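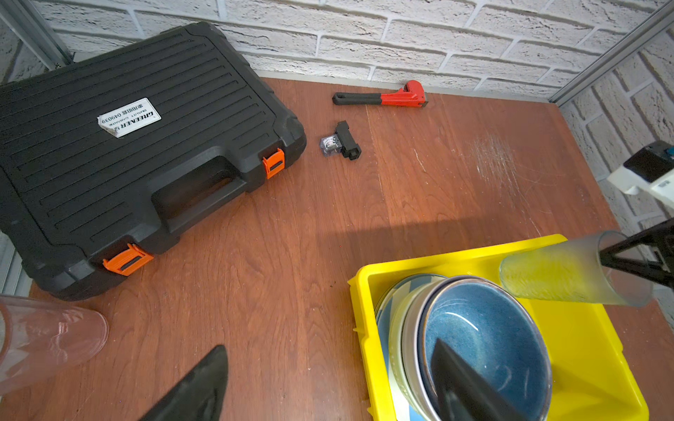 Kilville Makers' Hall
Minutes of the regular meeting, 02/01/2021

The meeting opened with 15 members present. The minutes of the January meeting were approved as sent out.

1. Visit to Brurnar
Members who went on the visit reported back. The demonstration was of two-armed table work with everyday dishes: plates, bowls and cups, with a yellow tray. Hand tools are left on the same table during the work. Staff said the arms are run by an operator at this stage, and that cups are harder than bowls – they roll. Several members would have liked more time for questions.

2. Open day
Brurnar has offered to bring a shorter version of the demonstration to our open day. They need a solid table and one power outlet. Agreed to accept. The hall holds 80, so entry will be by ticket. The Bramwell club will be offered 15 of these.

3. Costs
Vondero quoted $344 for table hire and delivery. One member thought this was high. Agreed to ask for a price without delivery before booking.

4. Other business
The side door still sticks – carried over.

Next meeting: same time, upstairs room.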